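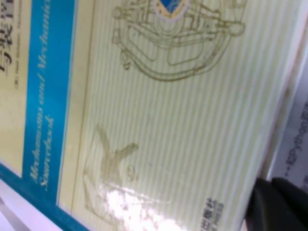

I have photographed weddings out of the same two rooms in Hikurville for a long time, and the question I get most from couples now is how many pictures they will receive. It used to be what the pictures would look like. I think the number is the wrong thing to shop for, and I think photographers are to blame for it.

Look at the package pages of any studio in the area. The cheap tier promises a few hundred images. The middle tier promises more. The top tier at one studio in Ondton promises 2,000. The couple reads down the page, sees the numbers go up with the price, and concludes that this is what the money buys.

I delivered 907 pictures from a wedding last January. The bride's mother, Nélida Figueroa, called me in the spring to order an album and asked if I could pick the pictures for her. She had opened the gallery four times and never reached the dinner. She wasn't complaining. She had a job and a house to run, and there were 38 versions of people walking down steps.

I picked 95. She took out six and asked for two I had left out, both of her brother, and that was the album. It took her one evening.

After that I changed my contract. I now deliver 200 finished pictures from a full day, and fewer from a short one. I still shoot far more than that. You have to, with people blinking and uncles stepping in front of you. But going through them is my work, and I was handing that work to the client and calling it generosity.

Matúš Bartoš, who shoots in Ondton and is better than me at low light, disagrees. His argument is that the photographer doesn't know which cousin matters. A dull picture of an old man at a corner table may be the last good one anybody has of him. He is right about that, and it is the strongest case against what I do. My answer is to ask. I send a form before the wedding with room for names, and I spend fifteen minutes on the phone going over it. Every person on the form gets into the 200. If a family wants to see more of somebody afterward, I keep the rest for a year and will look.

There is also the matter of price. Some couples have told me that they are paying the same for less. They aren't, but I can see why it looks that way on paper, and I lost two bookings over it last season. One of them went to Bořivoj Kuruc, who does a fine job and hands over everything that is in focus.

I would like to see studios take the image count off the package page entirely. List the hours, list who is coming, show one whole wedding from start to finish so people can see what they would get. A couple can judge that. They can't judge a number, and most of them will never open the second half of the gallery it describes.

My own page still has the 200 on it. People write and ask if I leave it off.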